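Jekovex fingers vs. the Pavliuk parallel jaw

tray_goblin
Ran both on the same arm all through June. 100 tries each at putting tape rolls in a divided tray. Jekovex got 88... no, sorry, wrong column. Jekovex 59, Pavliuk 32. The Pavliuk cost me $488, so I'm taking it well.

Ivimia
Which controller? The Jirnau default closes way too hard for a flat jaw.

tray_goblin
Jirnau, default. It's called default for a reason.

Ivimia
Yes, the reason is they had to ship something. Drop the force and rerun before you trash the jaw.

tray_goblin
Fine. Jekovex back on for now, same tray, same tape. 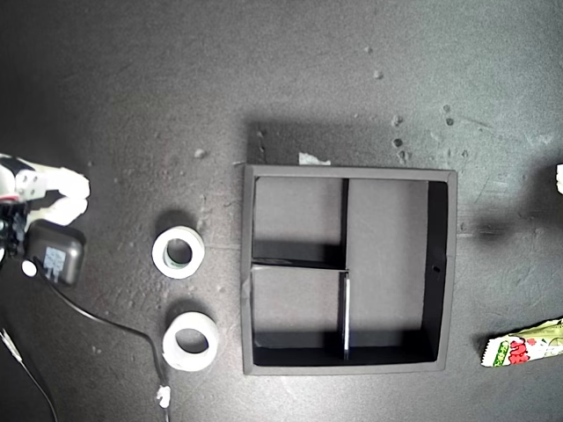

mossbolt
Siding with Ivimia, you tested a setting and blamed the hardware.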